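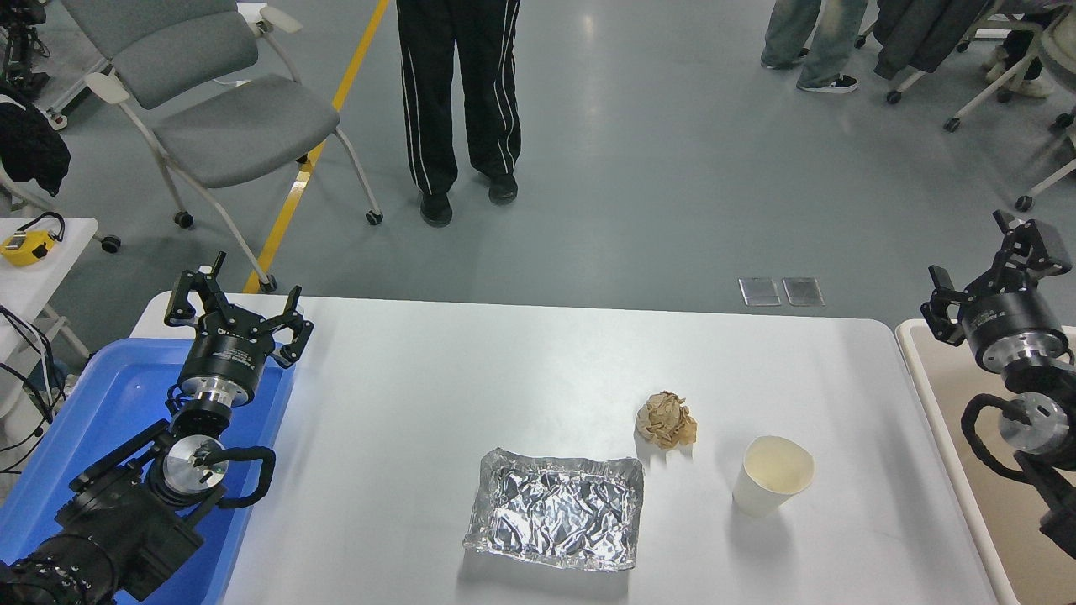
Course 2073, Introduction to Robot Handling
Handout 6: Notes from the demonstration visit at Cledance

These notes are for the students who came on the visit and also for those who could not come. Please read them before the exercise session. The questions about the visit in the written test will be taken from this handout and from Chapter 4 of the reader.

1. What the visit was for

In the first five lectures we spoke mostly about rigid parts: blocks, pegs, metal plates. Their shape is known before the robot touches them and it stays the same afterwards. At Cledance we asked to see the opposite kind of work, with light objects which change their shape in the hand. The objects were ordinary table waste: a foil tray, a ball of crumpled paper and a paper cup.

The station has two arms, one at each side of a white table, and each arm carries a gripper with three fingers. There is a blue bin at the left and a beige tray at the right. In the notes I call them "left side" and "right side", always as seen from the robot.

2. Points from the talk

Foil. The surface is shiny and full of small wrinkles, and each wrinkle reflects the light in another direction. A depth camera can give holes in such a place. The engineer told us that they prefer to find the edge of the tray first and to plan the grasp from the edge.

Paper ball. It has no fixed front or back, so almost any direction of approach is allowed. The difficulty is the force. With too much force the ball becomes smaller and the fingers must follow it.

Cup. An empty cup weighs very little, and a finger that arrives a moment before the others will push it away. Two strategies were discussed: close all three fingers slowly around the wall, or put one finger inside the opening and pinch the wall from both sides. The second one needs a better estimate of the position of the rim.

3. Which arm takes which object

The planning software is called Kisska. It gives each object a cost for the left arm and for the right arm, and the lower cost wins. When an object lies close to the middle the two costs are nearly equal, and the choice can jump from one arm to the other. Kisska therefore keeps its first choice until the difference is larger than a fixed margin. Compare this with hysteresis in Lecture 3.

4. Numbers to use in the exercise

The engineers gave us the record of one test series with 200 grasps. Of the first 100 grasps, 80 were successful. After a change in the closing speed, 97 of the second 100 were successful. Discuss if the speed alone can explain the difference, and say what else you would like to know about the series.

5. To hand in

One page, in pairs. Choose one of the three objects and draw two possible grasps with the contact points marked. Write under each drawing which error in the position it can tolerate, and in which direction. Put your sheets in the Turcotte box next to the lab door by December 15, 2024.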